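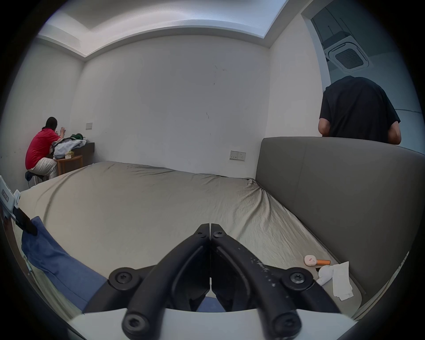
Stokbridge School Boarding and Day Places Dataset
README

Version 2
Last revised 29/05/2025
Maintained by the Admissions and Records Office, Stokbridge School

Overview

Stokbridge School is an independent, co-educational day and boarding school for pupils from Reception to Year 13. This dataset records applications, offers and accepted places across the Lower, Middle and Senior Schools. It is published for the use of governors, partner schools and researchers in education who wish to study how families apply to a school of this kind and how places are awarded.

The dataset holds 1650 application records. Each record represents one application for one child in one admissions round. A child who applied in two rounds appears twice, under two separate record numbers, and no attempt has been made to link the two.

Contents of the release

applications.csv
The main table. One row per application, 24 columns.

bursaries.csv
One row for each application in which means-tested support was requested. There are 500 rows. The column record_no matches the column of the same name in applications.csv.

codes.csv
The full list of codes used in the other tables, with their meanings.

changes.txt
A list of corrections made between the first version and the present one.

All tables are saved as comma-separated text in UTF-8. The first row of every table contains the column names. Empty cells mean that the information was not supplied by the family. Where a question did not apply to the child, the code NA is used.

Principal columns

record_no: a number assigned at random when the release was prepared. It bears no relation to the reference given to the family.

entry_year: the academic year of proposed entry, given by its first calendar year.

entry_stage: the year group applied for, from R to 13.

place_type: D for day, W for weekly boarding, F for full boarding.

sibling: Y if a brother or sister was on the roll when the application was received.

prior_school: the type of school last attended (maintained, independent, overseas, home educated or none). School names are not given.

assessed: Y if the child attended an assessment day or sat the entrance papers at a partner school.

outcome: offer, waiting list, declined or withdrawn.

accepted: Y if the family accepted the offer in writing and paid the deposit by the published deadline.

The remaining columns are described in codes.csv.

How the records were gathered

Applications to the Lower School are made on a paper form, which the Admissions Office enters by hand. Applications to the Middle and Senior Schools have been made through the Nernum admissions portal since its adoption. Before that, they too were made on paper. The column source shows which route was used.

Entries taken from paper were checked against the original form by a second member of staff. Where the form could not be read with confidence, the cell was left empty. Ineke Vandenberghe, Registrar, oversaw this work and approved the final tables.

Senior School assessment takes place in November. Candidates living overseas may sit the papers at Pernness College under the supervision of its own staff, and their scripts are marked at Stokbridge with all the others. Marks are not included in this release.

Changes to boarding codes

The school opened Boateng House to weekly boarders during the period covered by the data. Until then, families who wanted weekly boarding were recorded as full boarders and the arrangement was noted on the child's file. These entries have been recoded to W where the note was clear. Where it was not, the entry remains F and the column board_query is set to Y. Users comparing weekly and full boarding over time should decide at the outset how they intend to treat these rows.

Wendell Escobedo, Head of Boarding, reviewed the recoded entries before publication.

Privacy and consent

The dataset contains no names, addresses, dates of birth or contact details. Nationality, religion and medical information have been removed. Household income is not given. The table bursaries.csv shows only whether an award was made and the band into which it fell.

Families were informed of the proposed release by letter and were given a full term in which to ask that their records be left out. All such requests were met. Any family wishing to have a record withdrawn from future versions may write to the Admissions and Records Office at any time, without giving a reason.

Users must not try to identify any child or family, and must not combine the dataset with other sources for that purpose.

Known limitations

Enquiries and visits that did not lead to an application are not recorded. The data cannot therefore be used to study interest in the school more generally.

The code withdrawn covers every case in which the family ended the application, whether before or after assessment. Reasons for withdrawal were not collected in a consistent manner and have been omitted.

Small year groups, in particular Reception and Year 1 boarding enquiries converted to day places, have been merged under entry_stage L. The merged rows should not be treated as a single year group.

The column prior_school relies on the family's own description. Some parents of children at overseas branches of British schools chose overseas, and others chose independent.

Suggested and unsuitable uses

The dataset is suited to the study of acceptance rates by stage and place type, the effect of sibling connections on applications, and the take-up of bursary awards. It has been used in this way by the school's own governors in setting the number of places at Year 7 and Year 12.

It should not be used to predict the outcome of an individual application. Decisions are made by the Head and senior staff on a reading of the whole file, much of which is absent from these tables. Nor should it be used to rank Stokbridge against other schools.

Terms of use

The dataset may be used free of charge for teaching, research and school governance. Commercial use requires written permission from the Bursar, Austra Org. Published work drawing on the data should cite it as follows:

Stokbridge School, Boarding and Day Places Dataset, Version 2, Admissions and Records Office.

Corrections and enquiries

Errors should be reported in writing, quoting the table, the record number and the column concerned. Reports are considered by Gwendolyn Alcantara, Data Manager, and accepted corrections are listed in changes.txt with the next version. Enquiries about bursaries should be addressed to Ximena Bermúdez, Director of Admissions. The office is closed during school holidays, and replies to letters received in that time are sent after the start of the following term.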